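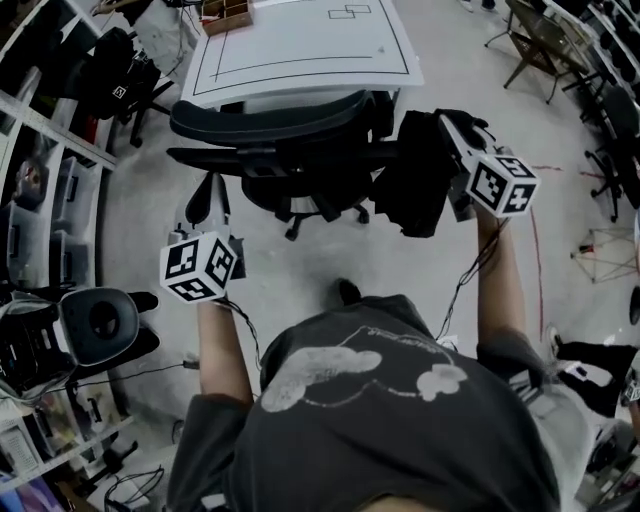 Stullance Users Forum > Hand-held grippers > Faults and safety

Right gripper drops out mid-task, then the arm jumps on replay

lsobczak
September 25, 2022
We run two Gollska hand grippers per person, wired, with a marker cube on each. The task is picking clothes off the backs of office chairs and putting them on a table. The left one has been fine for weeks. The right one stops sending for a moment when the hand goes high, then comes back. The recorder shows no error. It fills the gap with the last position it had and carries on.

We only found out when we replayed a take on the real arm. It held still over the chair back, then went to the next good position in one go and knocked the chair over. Both of us were outside the line and the stop button was in my hand, so it ended there. I don't want a second one.

Things I have tried: new cable, other USB port, firmware put back one version. Recording is at 60 Hz. Any ideas before I send it back?

Lena Sobczak

brickbat
What length is the cable?

lsobczak
2 metres, the one that comes in the box. The replacement is the same part.

brickbat
Then it's the cable. Reach up and out with a jacket in your fingers and the slack round your shoulder goes tight. The plug on those grippers has no proper strain relief, it only needs to move a hair. I had the same fault on a left one. Tape a loop of cable to the forearm so the pull goes on the tape and leaves the plug alone.

hobnail_dave
I don't agree. If the plug was lifting you'd get a disconnect in the system log, and she says there's no error. My money is on the cube. High and to the right is where the headset camera loses sight of it, and cloth hanging over the marker faces will do it too. Clothes are about the worst thing you could pick up with that kit.

brickbat
She said the recorder shows no error. That's a different thing from the system log.

lsobczak
Fair point, I hadn't looked there. Checked this morning. There are disconnects for the right gripper, but fewer of them than there are gaps in the takes. So you may both be partly right, sorry.

Nowakowski
Leave the cause for a minute. Why is an arm allowed to make that move at all? A held value followed by a big step should be refused by whatever is driving it. We check every file before it goes near hardware. Any step above the limit and the file is rejected. It took one of our students an afternoon to write. I would stop all replay until you have that in place, whatever you do about the cable.

hobnail_dave
Agree with that. Though if you reject every file with one bad step you'll lose half your data. We cut the take at the gap and keep the two ends.

Nowakowski
For training, fine. For replay on a real arm, no. Cut takes have start positions the arm may not be anywhere near.

lsobczak
Replay has been stopped since it happened. We have 2000 takes on disk and I ran a simple step check over the lot last night. Most of the bad ones are from the right hand with the arm raised, as expected. I also went back through the gripper camera files to see how people were working.
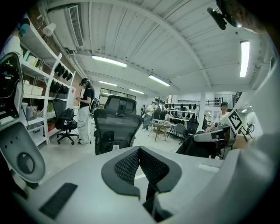
The room is long and bright, with strip lights all the way back, and I did wonder about glare on the cubes. I switched off the row nearest our station and recorded for 30 minutes. No change that I could measure, so I've put glare at the bottom of the list. Taping the cable did help. The disconnects went away in that session. The gaps with no disconnect are still there, mostly with the longer coats.

hobnail_dave
That'll be the cube, then.

brickbat
And the disconnects were the cable.

rosetti_b
Different kit here but the same kind of trouble. Does your recorder save a flag for whether the cube was seen? Ours did all along, it was just off by default. With that on you can tell a held value from a hand that was really keeping still. Someone waiting with a gripper in the air looks exactly the same in the numbers otherwise.

lsobczak
There is a setting called "track state" and it was off. It's on now for both hands.

Nowakowski
Please put the two causes in your report to Gollska as separate items. If you send one long message they will fix the plug and close it. And ask them why the recorder fills gaps without saying so. To my mind that is the real fault.

brickbat
Bit harsh. Every recorder I've used fills gaps.

Nowakowski
They do. The good ones write it down.

lsobczak
Report sent, two items plus the question about filling. The right gripper goes in the post tomorrow for a new plug. We're recording one-handed until it comes back, and the arm stays powered down.

hobnail_dave
Did the chair survive?

lsobczak
One caster came off. It went back on.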